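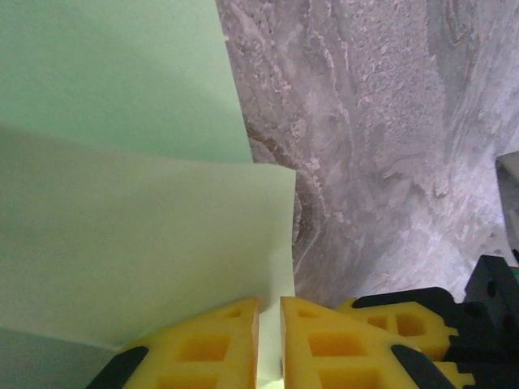
The paper conservator at the Undham record office spends most of her working week on maps. The current job is the Sternitz survey, 400 sheets of parish boundaries drawn on thin wove paper and later lined with a heavier stock. The lining is the problem.

"Two papers, two rates of expansion," she says. "Every damp winter the backing pulls one way and the map pulls the other. You get cockling first, then splits along the old folds."

Removal is done dry where the adhesive allows. If it does not, the sheet is humidified for 45 minutes under a membrane and the lining is peeled back in strips no wider than 5 centimetres. She works across the grain and stops when the fibres start to lift.
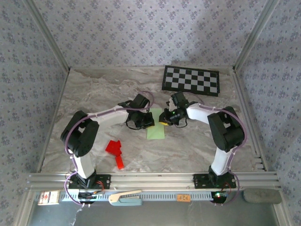 Grain direction takes up a good part of the conversation. Repair tissue is cut so that its grain follows that of the original – a rule she applies even to small infills. "A patch that moves differently is a new fault line. I have taken out plenty of repairs that did more harm than the tear."

Drying is between felts, under light weight, with the blotters changed twice on the first day. The finished maps go into Vasano folders in plan chests. Rolled storage was ruled out early.

She expects to finish the coastal sheets by March. The Dinu valley sheets are in iron gall ink and will be tested separately before any moisture is used. "Those I can't give you a date for."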